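Unit 6: Corrugated Board and Box Strength
Storkivdale Technical College, Packaging and Materials
Revised July 17, 2023

6.1 Scope

Unit 5 dealt with paper as a single sheet. This unit deals with corrugated board as a structure. By the end of it you should be able to identify a board grade from its edge, explain the difference between burst and edge crush values, and estimate the stacking load on the bottom box of a pallet. Folding carton and solid board are left to Unit 7. Bring a ruler marked in millimeters to the lab session.

6.2 Construction

Corrugated board has two kinds of layer. The flat outer sheets are the liners. The wavy sheet glued between them is the medium, and its waves are called flutes. One liner and one medium make single-face board, used for wrapping. Two liners with a medium between them make single-wall board, from which most shipping boxes are cut. Double-wall board has three liners and two mediums.

The structure works in the same way as an I-beam. The liners carry most of the load in bending, and the medium holds them apart. Bending stiffness rises steeply with the distance between the liners, so a thick board made of light paper can be stiffer than a thin board made of heavy paper. Once the flutes have been crushed, the liners move closer together and the stiffness is lost for good. A crushed panel that has sprung back to nearly its old thickness should still be treated as damaged.

Liners are either kraft, made mostly from new wood fiber, or test liner, made mostly from recycled fiber. Kraft fibers are longer and tear less easily. Color is a poor guide, as test liner is often dyed to match.

6.3 Flute sizes

Flutes are named by letter. The letters follow the order in which the sizes came into use and say nothing about their height. In order of height, the common ones run A, C, B, E, F, with A the tallest. C flute is the usual choice for shipping boxes. B flute resists flat crushing better and is used for canned goods and die-cut trays. E and F flutes give a smoother surface for print.

To identify a flute, cut a clean edge across the flutes with a sharp blade, measure the thickness with a caliper, and count the waves over a measured length. Do not use a scissor-cut edge. Scissors flatten the board and the reading will be low.

6.4 Edges, corners and creases

Damage to board usually starts at an edge. The liner is held only by a thin line of glue along each flute tip, and at a cut edge it can lift and fray. Corners are worse, having two free edges. When inspecting used board, look at the corners first, then along the edges, then across the face under low side light, where a faint crease will show as a shadow.
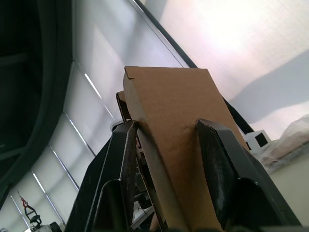
Fig. 6.1 Corrugated board with a torn notch at the upper-left corner and a faint crease in the lower part.

Creases are of two kinds. A score is made on purpose, by a wheel or a rule, so that the panel folds along a known line. An accidental crease is any other fold line. Its effect depends on its direction. A crease across the flutes breaks each of them at one point and is serious in a panel that must carry a vertical load. A crease parallel to the flutes crushes one or two of them and leaves the rest standing. In the lab report, record the direction of every crease with respect to the flutes. "Creased" alone earns no marks.

6.5 Burst test and edge crush test

The burst test clamps the board over a rubber diaphragm and raises the pressure until the board ruptures. It measures mainly the strength of the liners and is a fair guide to rough handling. The edge crush test (ECT) loads a small piece of board on edge, flutes vertical, until it fails. It is the better guide to stacking. The two values do not convert into each other.

6.6 Worked problem: stacking load

The Zullby warehouse stacks filled boxes in columns. Each filled box weighs 20 lb, and a column is five boxes high. The bottom box carries the four above it:

4 x 20 lb = 80 lb

The box has a laboratory compression strength of 871 lb. That figure comes from a short test on a new, dry, empty box. For storage it must be reduced. Long-term load, humid air and misaligned stacking each take a share, and the factors are multiplied together. Suppose the combined factor is 0.25:

871 lb x 0.25 = 217.75 lb

The column is acceptable. Now suppose that the boxes are interlocked – turned alternately, like bricks – and that the combined factor falls to 0.08. The allowable load becomes 69.68 lb, which is below 80 lb, and the column is not acceptable. Most of a box's strength is in its four vertical corners, and interlocking sets those corners over the weak middle of the panel below.

6.7 Moisture

Board takes up water from the air until it reaches balance with its surroundings. Strength falls as moisture content rises. Condition all samples in the cabinet overnight before testing, and write the cabinet reading on the sheet. Results from unconditioned samples cannot be compared with those of other groups.

6.8 Reading and exercises

Read El Khatib, Board and Box, chapter 4, to page 179. The Tistine data sheets are in the lab folder.

1. Repeat the problem in 6.6 for a column six boxes high, using both factors.
2. Explain why the flutes in a shipping box normally run vertically.
3. Sketch the edge of a double-wall board made with B and C flutes. Label the liners and mediums.

Exercises are due at the start of the Unit 7 lecture.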